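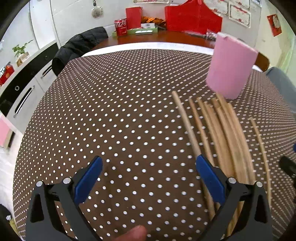

Home Projects Minutes Equipment Contact

Gripper Comparison Working Group — Minutes
November
Minutes taken by Domnica Mihăilă

Meeting opened at 2:00 p.m. Minutes of the previous meeting were accepted with one correction: the pad material listed under item 3 should read "as supplied," not "silicone."

1. Status of the hand-held trials

The Rirside hand-held gripper has completed the thin-stick task on the polka-dot cloth. The task uses plain wooden sticks and a pink cylindrical container. The Stevora unit has completed the same task on the bare table only. The cloth runs for Stevora are outstanding and must be finished before any side-by-side figures are circulated.

Total recordings held, both units: 2207. Of these, 700 are from Stevora. The group agreed that the imbalance is acceptable for a first pass but not for the written comparison. Target for Stevora is 2000 before the data set is closed.

2. Finger pads

The blue pads on the Rirside fingers were discussed at length. On a single stick lying apart from the others the pads close cleanly. Where sticks lie close together, the operator tends to take two. It was not agreed whether this is a pad problem or an approach problem. Yu pads are softer and slightly narrower at the tip, and fit the same screw pattern.

Decision: repeat the bunched-stick runs with Yu pads, same operator, same cloth. No other change to the fingers between sets.

Screw torque on the finger frames is to be checked at the start of each set and entered in the log. Two sets from last month have no entry and will be marked accordingly — they are not to be deleted.

3. Camera

The wide lens gives good coverage of both fingers but bends straight edges strongly toward the border of the view. The current calibration file was made for the earlier mount. A new calibration is required before stick angles are measured from the recordings.

Motion blur on the container was raised again. Shortening the exposure reduces it but darkens the cloth, and the sticks become harder to separate from the background at their lower ends. It was proposed to raise the light level first and then shorten the exposure in two steps. Agreed.

A query was raised on whether the operator's fingertip, which shows at the bottom edge between the gripper fingers, should be masked. The tracking software ignores that region at present. Left as is.

4. Background

One view was that the reference recordings should be made against a plain wall with a clear second table. The other view was that the arm will have to work in ordinary rooms, and that framed certificates, a soda can, gift bags and chair backs are suitable background for training. The second view was adopted for the main set. A short plain-background set of 31 recordings per gripper will be added for calibration checks.

5. Arm and controller

The Skiltley controller accepts the Rirside finger opening values without conversion. Stevora values are reported on a different scale and need a lookup table. The table exists in draft. It has been tested at fully open and fully closed, with no points between.

Bench transfer to the arm is postponed until the lookup table is complete.

6. Actions

D. Mihăilă — Yu pads fitted, bunched-stick runs repeated.
D. Mihăilă — new lens calibration, file name to include the mount revision.
Controller group — intermediate points for the Stevora lookup table, minimum of five.
Trial operators — torque entries in the log for every set.
Not assigned — lamp for the cloth table. To be raised again under item 1 next time.

7. Any other business

The naming of log folders was raised and deferred.

Meeting closed at 3:10 p.m.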